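Let the small bakeries keep short hours

The bakery in Wivville opens at six and shuts when the shelves are bare, which on most days means before eleven. People complain about this. There were 39 comments under the last town post on the subject, and most of them wanted evening hours.

I think the bakery is right. Staying open until seven would mean a second bake, a second shift and a bin full of unsold bread at closing time. Prices would go up to pay for all three. 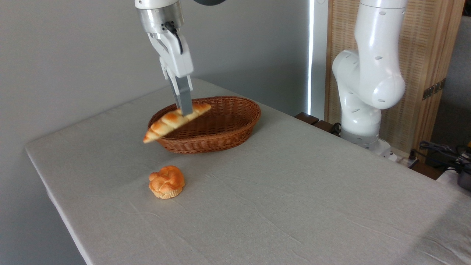
Those of us who work late can order ahead – the shop holds bags until 2 in the afternoon – or ask a neighbor. I have done both. A town this size can live with a shop that sells out.

Nyokabi Kombo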